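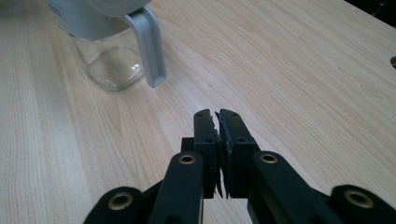
Abdel Hamid wrote in to ask if lemon juice really shifts the chalky film in a glass jug, or if that's one of those tips that just gets passed around. It does, and I love this job because it takes almost no effort!

Squeeze two lemons into the jug, top up with warm (never boiling) water and leave it overnight. In the morning swish it round with a spoonful of uncooked rice, which gets down into the corners where no sponge will go, then rinse well. White vinegar works too, but you'll be rinsing longer to lose the smell.

Lids need their own wash. Pull off any seal that's meant to come off, soak everything in warm soapy water and go round the groove with an old toothbrush. You will be amazed what lives in there. Dry the parts separately and put them back together the next day.

Our water in Plarkwood is terribly hard, so I do mine every Thursday with the supper dishes. Softer water, once a month is plenty.

For cold tea, cool it in the pan first, and keep hot liquids out of thin glass altogether (I lost a lovely Brernik jug that way, still sore about it). Cucumber and mint go in last, and come out after a day or they turn slimy.

Next up: getting tea stains out of mugs with baking soda!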